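How Messages Find Their Way: Network Addresses for Young Readers
Pliremier Learning Pages, ages 9 and up
Updated 2018-07-11

Every computer, printer and game console on a network needs an address. A network address does the same job as the number on a house. It tells other machines where a message should go.

The address is a set of numbers. A school network may hold 71 machines, and each one must have an address of its own. If two machines used the same address, messages could go to the wrong one.

What is a packet?

A long message is not sent all at once. It is cut into small pieces called packets. A photograph may be cut into 538 packets. Each packet carries the address of the machine that sent it and the address of the machine that should receive it. Each packet is also numbered, so that the pieces can be put back in order. 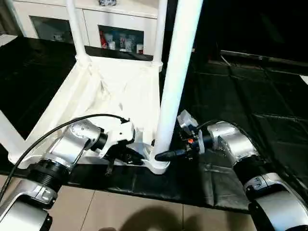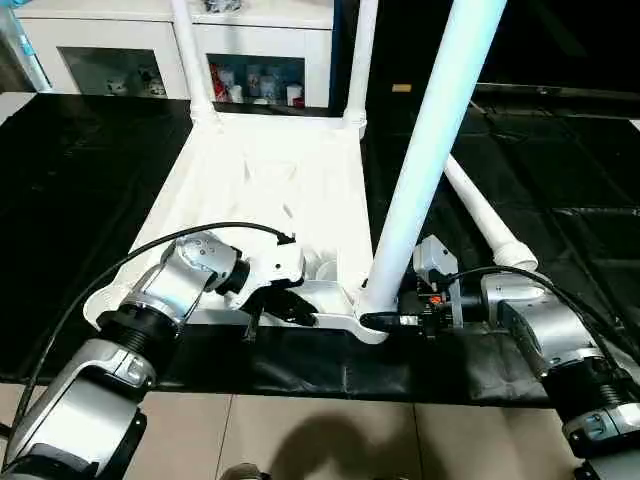
What does a router do?

A router joins one network to another. It reads the address on each packet and chooses the next step of the trip. A packet may pass through several routers before it arrives. Two packets from the same message may travel by different paths — the numbers on them make sure the message can still be read.

Sometimes a packet is lost. The receiving machine may notice that packet 51 is missing and ask for it again. The sender then sends another copy.

Who gives out the addresses?

In most homes, the router does this work. When a tablet joins the network, it asks for an address. The router picks one that is not in use and lends it to the tablet for a set time. When that time is over, the tablet may ask to keep the address or may be given a new one.

Words to know

Address: the numbers that show where a machine is on a network.
Packet: a small piece of a message.
Router: a machine that passes packets between networks.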